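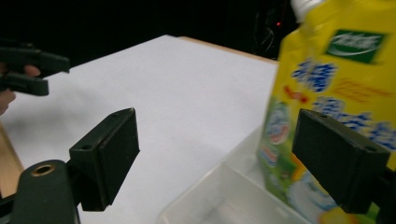 The Pouch Tub (or, how I finally fixed the snack shelf)

I have been wanting to write this one up for weeks and I'm so happy with how it's going that I'm just going to sit down and do it, dishes be damned.

If you've been reading since December you'll remember my great pantry clear-out, when I bought matching jars for the rice and the lentils and felt like a new woman. What I left out of that post was the snack shelf. The snack shelf beat me. Boxes are easy, jars are easy, but we are a spouted pouch household, and pouches do not want to be on a shelf! They slump. They slide down behind the crackers. You put one upright and it takes a bow and lands on its face, and then somebody puts the peanut butter on top of it.

Most of ours come from Ngọc Ung, my neighbor across the hall, who does a big shop at the Asian grocery over in Lerndale and always brings me back a bag of whatever looked fun. I love this arrangement. I can't read most of the packaging and I pick my favorites entirely by color and by how good the cartoon is. My current number one is bright yellow with a white screw cap, a little green label, big Chinese characters across it and a cartoon animal down in the lower part. How could you not want that looking at you when you open the pantry?

So, the tub. It's a plain clear plastic one, sort of rectangular, and it had been living under the sink with old sponges in it. I washed it, dried it, and carried it out to the table along with every pouch I could find (two were behind the flour). I like to sort on top of a big white board. I started doing it with beads and now I do it with everything, from buttons to batteries. Colors pop on it, crumbs show up right away, and when you're finished you can lift the whole board and tip the bits into the trash.

Then it was just a matter of working out which way they should go in. 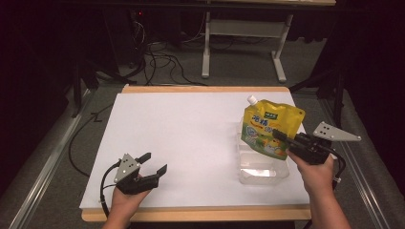

My first try was flat, in a stack, which looked gorgeous for one afternoon. After that everyone wanted the one at the bottom. My second try was standing up with the caps on top, packed close like files in a drawer, and oh, that's the one. They hold each other up! The sides of the tub do what the shelf never could, and you can still see the colors through the plastic from the front.

A few things I worked out along the way:

Fill the tub or shrink the tub. Mine takes 11 pouches standing. With 9 it's still good. When we got down to 3 they were all lying down again like they'd been out late, so now I slide a folded dish towel in at the back to take up the slack.

Check every cap before it goes in. Give it a little twist with your thumb and finger. One loose cap upside down in a tub is a very sticky Sunday, ask me how I know.

Lower them in by the top edge. If you drop a pouch in from above, it folds at the waist and jams the one next to it. Hold it up near the spout, let the bottom find the floor of the tub, then let go.

Oldest to the front. I wrote the month on a strip of masking tape and stuck it on the back of each one, so the cartoons stay uncovered. Priorities.
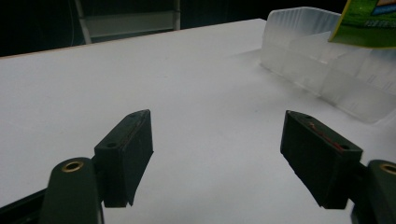 Hanna came by in the middle of all this for her casserole dish and ended up staying an hour. She's a drawer person and thinks tubs are a phase. Her idea was to lay the pouches in a shallow drawer with the labels up, and I will admit it would be very pretty, but I have exactly one shallow drawer and it is full of takeout menus and birthday candles. She also said I should keep a second tub for the opened ones in the fridge, and that I stole immediately.

The fridge tub is smaller, an old Bodwood one that used to hold screws (washed, Mom, I promise). It fits 6 if they're half empty, and it sits on the door side where I'll see it. We've thrown out a lot less since I started. I used to find opened pouches at the back with no idea how long they'd been there, and I'd stand there sniffing the spout like a detective.

Next up is the tea shelf. I have the same problem there with those soft foil bags that won't stay folded, and I'm wondering if clothespins would be enough or if I need to go up to the big binder clips. If you've got a system for those, please tell me in the comments! And if anybody knows where to get a clear tub that's a bit taller than the standard ones, I'd love that too. Ngọc is going back to Lerndale next weekend and I've asked for more of the yellow ones.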